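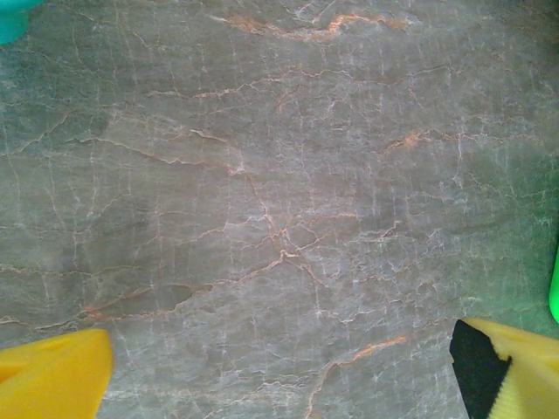

*Wrist camera, fingers open over the gray veined top. Right finger has its black pad; green haze on the right side of the surface.*

**Ticket 112 – Zestus cell, false object detections on stone-pattern surface**
Opened: 5/14/19
Status: open, workaround in place
Priority: medium

**Problem**

Arm stops over bare surface, closes the gripper on nothing, then reports `GRASP_EMPTY` and retries. After 5 retries it faults out and needs a manual reset. Started when the cell was moved from the plain white bench to the gray stone-pattern top. Same program, same gripper, same wrist camera.

**Log from the first bad run**

```
cycle 41 detect: 1 candidate conf 0.71
cycle 41 approach ok
cycle 41 close: full stroke, no contact
cycle 41 GRASP_EMPTY retry 1
...
cycle 41 GRASP_EMPTY retry 5
cycle 41 FAULT 114 retry limit
```

**What was checked**

- Gripper travel. Jogged open and closed by hand from the pendant. Full stroke both ways, no binding.
- Camera mount. Screws tight, no play. Reran hand-eye calibration and the result was within limits, so left it alone.
- Lens. Cleaned it. No change.
- Detector on the old white bench top, same parts. No false hits in 41 cycles.
- Detector on the stone top with all parts removed. False hits came back right away.

The last two point at the surface. Plotted the candidates over the camera view and most of them land on the orange veins, mainly the thicker blotchy bits. The thin white veins rarely trigger anything on their own, but where they cross the orange ones the edge filter joins them into a closed outline and calls it a part.

There is a second, smaller group of hits in the green tint near bright green items. Raising the saturation cutoff got rid of those. It did nothing for the veins.

**Tried**

1. Raised the confidence cutoff from 0.60 to 0.80. Fewer empty grasps, but it also started skipping real parts. Put it back.
2. Turned on the height check in the Prinar depth module. Works on tall parts. Flat parts get thrown out with the veins.
3. Covered the pick area with a matte white sheet. No faults in 112 cycles.

**Workaround**

Leave the sheet down and tape all four corners. Do not run the stone top uncovered without someone at the pendant – the fingers come very close to the surface on an empty close, and the approach height has not been rechecked for this top. Retry limit is now 1, so the arm stops early.

**Still to do**

- Recheck approach height on the new top and add a minimum Z limit.
- Send the saved frames to De Haan for the detector retrain. They asked for bare-surface shots as well as ones with parts.
- Ask Brustis whether their cell has the same top. They run the same detector build.
- Put the retry limit back to 5 after the retrain is installed and tested.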